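Sewn Goods and Small Production
Unit 4 handout: From one pouch to a batch

Last unit we worked on a single item until it was right. Now comes the part I love most, where you take that one good sample and ask what happens when you have to make 126 of them! Everything changes: the order of the steps, the way you cut, even where you put your scissors.

Key terms
Batch: a set of items made together, one step at a time.
Setup time: what you spend before the first piece is sewn (threading, marking, changing the foot).
Unit time: what each piece takes once you are rolling.
Allowance: extra fabric outside the stitch line. 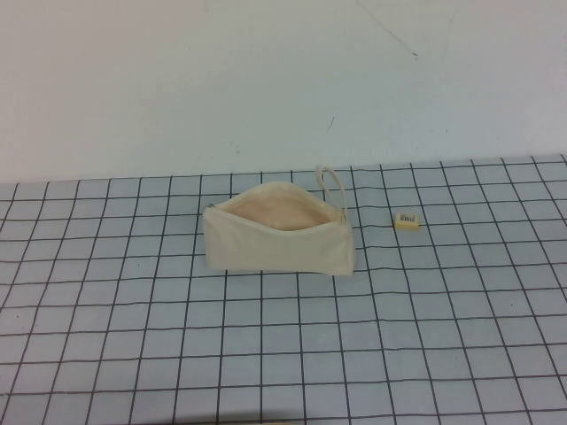 Setup time is the term to hold on to. If you change thread for every item, you pay for that change every single time. If you sew all the zippers first, then all the linings, you pay once per step. Students are always surprised by how much of their afternoon went into getting ready to sew — keep a log this week and you'll see it in your own work.

Two small shops, two answers
Our first reading looks at Tavmont, a workshop that takes orders of up to 800 pieces. Everyone there sews whole items, start to finish. Mistakes get caught early, and a new style can go in the same morning.

Our second is Grundlow, where orders run to 4000. Each person does one or two steps and passes the work along. It's faster per piece, but a wrong zipper length can travel through half the order before anyone opens a finished bag and notices. Read both and mark every place where work sits waiting.

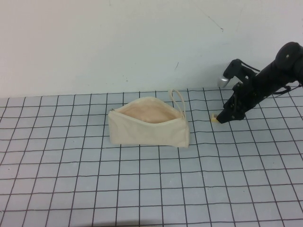 Fig. 2. Canvas zipper pouch, open, with a lighter-weight question for you: when would you attach the wrist loop?

Order of steps
Write your steps on cards and shuffle them. Lay them out again and look for steps that truly depend on each other. Topstitching beside a zipper has to wait for the zipper. Cutting loops doesn't wait for anything, so it can fill a gap while the iron heats up. I get very excited about those gaps, as you'll find out in class!
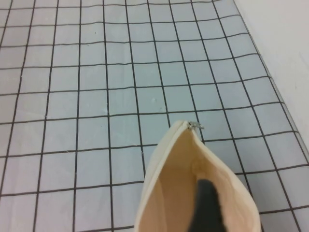 Checking is a step too, so give it a card. Check after the zipper goes in and again before you close the lining, when a fix still takes a minute and a seam ripper.

For next time
Read the Ruggiero chapter on cutting layouts (skip the section on leather).
Bring your time log and your step cards.
Work out the unit time for your own sample, with setup split over 126 pieces, then over 800.
Fabric packs from Hulix are in the supply room from 2 p.m., one per person.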